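8/5/25
By Cristian Arboleda

Rondell open day, notes typed up on the train home so excuse the state of them.

Got there late, missed the welcome and the coffee. Parking is hopeless, use the back lot off the service road and walk round. Sign in, visitor badge, safety glasses (they have spares but the good ones go early). Two groups going through, I was put in the second. Phones OK everywhere except the electronics bench.

First stop was the handling cell, which they call Alby. Yellow machine, two arms, black hands with proper fingers on them. I was expecting the usual suction cups on a gantry so this was the bit I'd come for. Crew wanted us to look at the two hands doing different jobs. Left one had its thumb against a big blue see-through piece, holding it upright at the yellow shelf. Right one was open, fingers up, thumb pointing toward a black padded thing lying on the shelf. Slow going but steady. Someone asked why not just build a jig for it — answer was that a jig only does one shape, and their customers change shapes every few months. Fair enough. 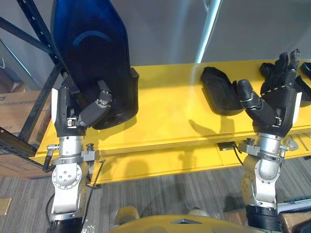
Bravero bench

Bravero is the control software, running on a laptop on a trolley. The operator can take over at any point and drive the arms by hand, then the run gets saved and they go back over it at the end of the shift. They've got 100 saved runs of the current job and are aiming to double that by June. Success rate on the easy parts is 85 per cent, they said, and they wouldn't give me a number for the hard ones. Liked that they were upfront about there being hard ones.

Asked about colour. Clear and tinted plastics are a pain for the cameras apparently, edges go missing and reflections show up where there's no edge at all. Their fix is mostly lighting, plus views from close in at the wrist so the hand isn't relying on the overhead picture. They had the close views up for us and it takes a minute to get your eye in. Big grey rounded housing across the top, fingers either side all blurry, thin light-blue line slanting across behind.

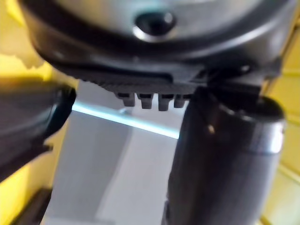

Cabling was the other thing people kept asking about. Breakages at the wrist used to stop them more than anything in the software, so now there's a spare set made up and labelled and a swap takes less than a tea break. Would like to see our own maintenance shed run that way.

Ñahui talk upstairs after that. It's their training program for operators, 2 weeks, no coding needed, aimed at people already on the floor. Good speaker, terrible projector. Costs not finalised so I coudn't get a figure to bring back. Left my email.

Lunch was sausage rolls and a decent salad. Ran out of time for the machine shop, annoying, as the other group reckoned it was the best part.

To chase up: Ñahui pricing, whether Bravero will talk to our older conveyor gear, and if they'll do a visit for the aprentices later in the year. Wear closed shoes, they do check at the door.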